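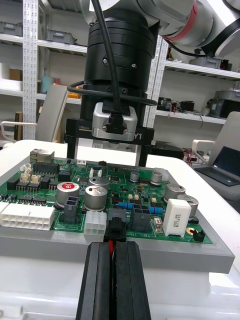
Most intermittent faults in low-voltage control gear come back to a connector that was never fully home. The procedure in this article covers inspection, mating and checking of board-level plugs and panel-mount circular connectors on small controllers, such as the Garkex pump boards used in irrigation sheds. It assumes the supply is isolated and the board is held still. A tray fixture that supports the board, like the grey rectangular one in the photo, leaves the header near the front edge easy to reach and stops the board flexing as the plug goes in. A board held in one hand will bend under load, and cracked solder joints at the header are the usual result.

You will need a torch, a 10x loupe, a multimeter with fine probes, lint-free swabs, isopropyl alcohol and a torque screwdriver that reads down to 0.5 N·m.

Step 1. Isolate and label

Switch off at the isolator, wait 2 minutes for the supply capacitors to discharge, then confirm zero volts at the input terminals. Label each plug before removing it. Wire colour alone is not a reliable guide on older installations, where repairs have often been made with whatever was on the truck.

Step 2. Inspect the header

Look straight down the pins with the loupe. All pins should be the same height and parallel. A pin leaning by more than half its own width should be straightened once only; if it has been bent before, replace the header. Dull grey patches on tin-plated pins indicate fretting. Clean with alcohol, and let the header dry before mating.

Step 3. Mate the plug

Align the polarising rib first. Hold the plug by its housing, never by the wires, and press square to the header until the latch engages. Do not rock the plug from side to side. Tug each wire lightly to confirm that the crimp is retained.

Step 4. Check the panel connector

Remove the circular connector from the enclosure and stand it upright so that both sides of the flange can be examined. The flange must be flat. Check the mounting holes for elongation and wipe the plating clean; a polished chrome finish shows fine scratches and grit readily. Inspect any groove in the barrel for trapped debris.

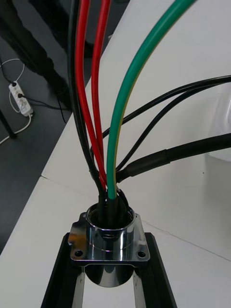 Step 5. Refit and torque

Fit a new gasket. Start all the flange screws by hand, then tighten diagonally in two passes to the figure on the connector data sheet. The Clirholm enclosure has a thin lid and will distort if one corner is pulled down first.

Step 6. Test

Measure resistance from each panel contact to the matching board pin. Anything over 100 milliohms after subtracting lead resistance needs another look at the crimp. Flex the loom gently while watching the reading. Restore power and run the controller for 12 minutes under normal load, then check the error log for dropouts.

Filed under: Workshop Guides > Electrical > Connectors and Looms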